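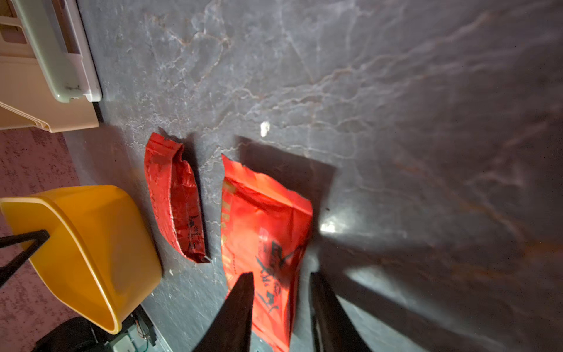

A packing arm over two bags, Bronurau.

Last August an arm at Bronurau packed red bags for 40 minutes after its grip sensor had quit. It reported every pick as good. Mali Mostyn found the fault when she read the log.
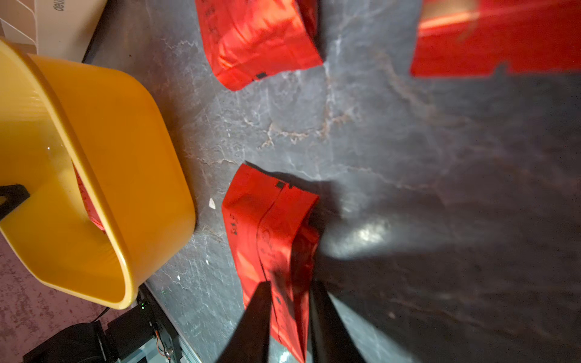 My complaint is with the word "good" in that log. The software meant only that the fingers had closed. A creased, shiny bag like the one between the fingers can fold or slide, and a closed finger says nothing about that. Kimie Oshima asked for a weight check 2 years ago and was told it would slow the line.

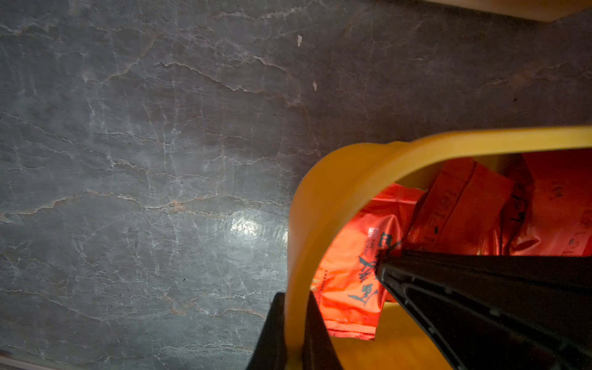 Three bags in the yellow basket.

Slow is fine with me. The log had 2,891 good picks, and 31 of them were air.
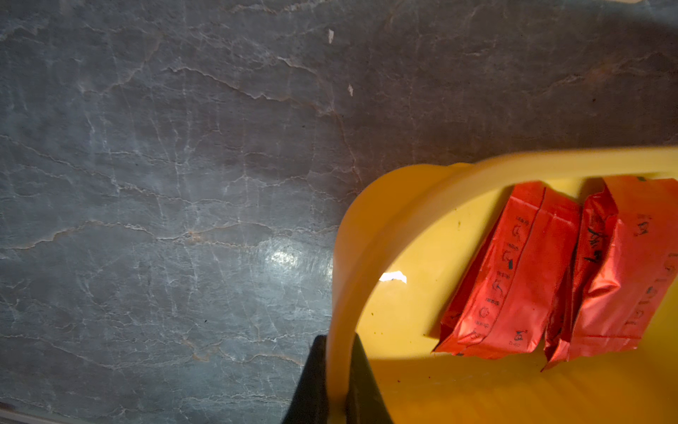

Ovby, who makes the controller, called it a labeling issue. I call it a safety fault. If an arm can't tell it has lost its load, it should stop and wait for a person.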